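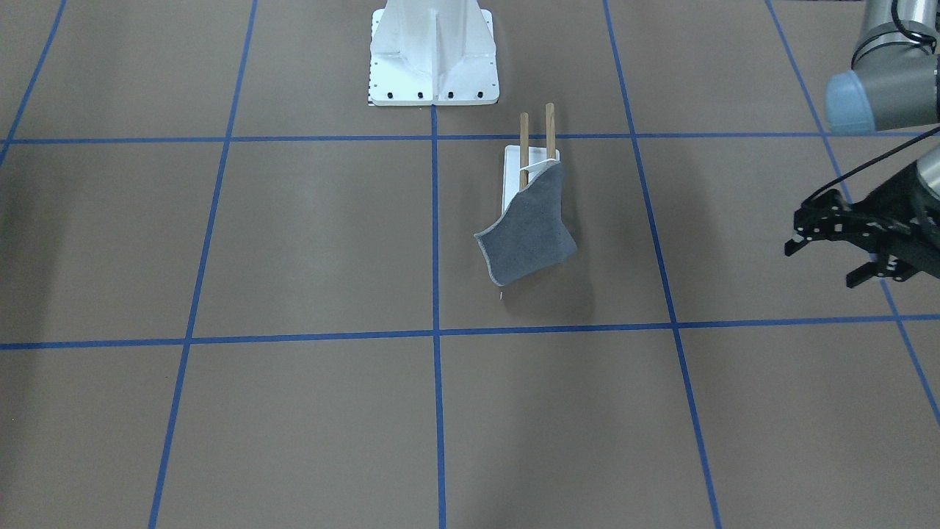

Section 4 of my guide is the one I get the most mail about: drawing up a floor plan of an old public building and tying your photos to it. I learned on the old fire station on Pirihi Street in Wisevton, where I ended up with 153 photos and no idea which of the upstairs rooms half of them showed (they all had the same green paint!). What saved me was a grid. Look at the brown floor in the picture, with the blue tape dividing it into large squares - give each square a letter and a number and you can tell anyone where a thing stands without waving your arms. We're going to do the same with a whole building, mostly on paper.

Last revised 22 March 2022. Screens are from the Vovari catalog program, but a spreadsheet will do fine.

4.1 What to have with you

A long tape measure and a short one. Squared paper on a clipboard. Pencils, and I mean pencils, ink runs the minute you step outside. A copy of any old plan you've found, even a bad one. Blue painter's tape if the owner says yes to it.

4.2 Laying out the grid

1. Pick your starting corner. I always use the left front corner as you face the main entrance from the street. Write "START" on the plan and don't move it, ever.

2. Measure the outside walls first and sketch them on the squared paper. Go around the same way each time. I go clockwise.

3. Draw your grid over the sketch. Letters run along the street front, numbers run toward the back. Skip the letters I and O, they look like a one and a zero in everyone's handwriting (mine especially).

4. Now go inside and draw the rooms in. Measure each one wall to wall and then corner to corner. If the two diagonals of what ought to be a square room don't match, the room isn't square, so draw it the way it measures.

5. Upstairs, use the same grid with a 2 in front, so B3 on the ground floor has 2-B3 right over it. Basements get a zero.

6. If you're taping a floor, tape only the room you're working in and pull it up before you leave.

CAUTION: No tape on varnish, old linoleum or painted boards unless you've tried a scrap in a corner first. I lifted a strip of paint as long as my thumb at Pirihi Street and I still feel bad.

Note: Wall thickness is the bit everybody forgets. Measure it at a doorway. The old cell walls in police stations can be far thicker than the walls of the office next door, and your plan won't close up if you leave that out.

4.3 Numbering the photos

1. Start each room with a shot of its door from the hallway. It makes a nice divider when you're scrolling through later.

2. Stand in each corner in turn and shoot across to the opposite one.

3. Write down the square you stood in and the direction you faced, like "C2, east." Do it before you take the next picture.

4. For outside walls, name the wall by the street it faces. "Left side" means different things to different people, and I've had whole arguments by email over it.

5. Old photos go in too. If you can work out where the photographer stood, give them a square. If you can't, put a question mark and move on.

Note: I allow 20 photos for a small building. The courthouse in Stollia took over 400, but that one has a clock tower and I got carried away.

4.4 Getting it into the catalog

1. In Vovari, open a new record for the building and fill in the name it had when it was built. Later names go under "Also known as."

2. Make one entry per square, even the empty ones.

3. Add the photos, then type the square into the Location box exactly as it is on the plan. C2 and C-2 come up as two different places, and I had 11 strays that way before I caught on.

4. Put dates in the Date box only if you've seen one written down. For guesses there's the Notes box.

5. Save a copy somewhere other than your computer.

CAUTION: Don't put alarm boxes, key cabinets or the current owner's rooms on a public plan. Keep those pages in a private folder.

If the building has been knocked down, you can still do all of this from old plans and photos - skip ahead to Section 6, which I'm rewriting and hope to have up by June.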